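Lasholm Open Day, demo cell safety checklist, filled in on the floor
Sep 13, 2018
Checked by: Weronika Wasilewska
Cell: Cestside bay, desktop PC take-apart demo (two arms, one tower on the table)

BEFORE DOORS

1. E-stops, both. Pressed, released, reset. OK
2. Floor tape, 60 inches out from table edge. OK on three sides. Hall side scuffed, needs redoing before next group.
3. Tower off the mains, power cord out of the room. OK. Cord is in my bag if anybody wants it.
4. Cables on floor. One was across the walkway by the coat rack. Moved it. Rechecked, fine.
5. Speed limit set for visitors. OK, locked in the settings, password changed from last year.
6. Fire exit behind the Kubiak stand. BLOCKED by brochure boxes at first check. Asked twice. Clear now.
7. Headcount at the barrier, max 34. Sign printed. Sign fell down. Taped.
8. First aid box. Sealed, in date.

DURING DEMO

9. Case open, side panel off, edges checked with a glove. One burr on the rim, filed.
10. Loose wires inside the tower kept away from fingers of gripper. Watch this one. Lots of wire in there, easy to snag on a drive pull.
11. Visitors' hands behind the tape. Two kids leaned in, parents were quick. Need a real barrier, tape is not enough.
12. Staff hands near the arm. See pictures and the remark under them.

Open tower, drive bays and gripper, all four:

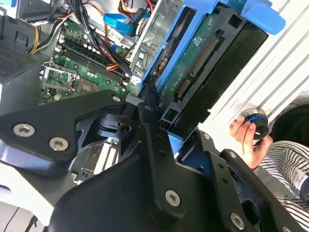
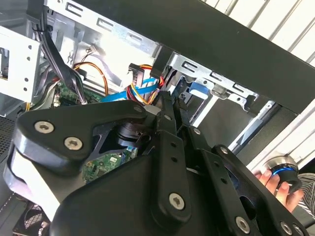
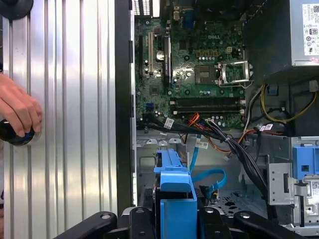
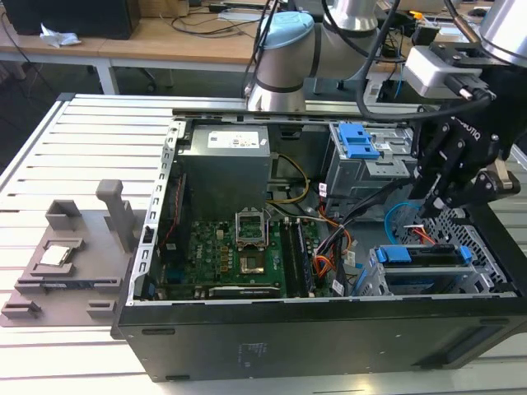 Jarosław Cieślak, read this over at lunch and disagrees with me on 12. A hand near the arm is fine by him as long as the speed limit is on and the other person is standing at the stop. He'd write it down as a rule and put it on the wall, becuase right now everyone does it their own way. He also wants the drive pull done slower for the school groups, they can't see what's going on at the back.

My answer: ok to the rule, but the person at the stop does nothing else. No talking to visitors, no phone. Slower drive pull, yes, try it after the break.

13. Person at the stop named for each run. Was not done in the morning. Done from 11:00 on, initials on the back of this sheet.
14. Small parts. Processor and anything else that comes out goes in the fixture, not on the table. OK
15. Noise. Fine. Hall PA is louder than the arms.
16. Questions from visitors taken only when arms are stopped. Mostly kept to. The Morska group asked during a run and got answered, my fault.

AFTER LAST GROUP

17. Arms parked, grippers open and empty.
18. Controllers off, key out, key to front desk. Desk was closed, key is with Jarosław.
19. Tower closed up, panel back on. NOT DONE, panel is under the table, leave it for tommorow's setup.
20. Visitor count handed in: 189 through our bay, 900 for the whole building according to the door.
21. Incidents: none. Near misses: the two kids, see 11.

TO FIX BEFORE NEXT OPEN DAY

Barrier with posts, not tape. Ask Kubiak if they lend theirs.
Wall rule for item 12, Jarosław writes, I check.
Hall side tape.
Second sign, bigger, English and Polish.
Somewhere to put coats that isn't the walkway.

Signed W.W.
Second signature: J.C., with comment on 12 as above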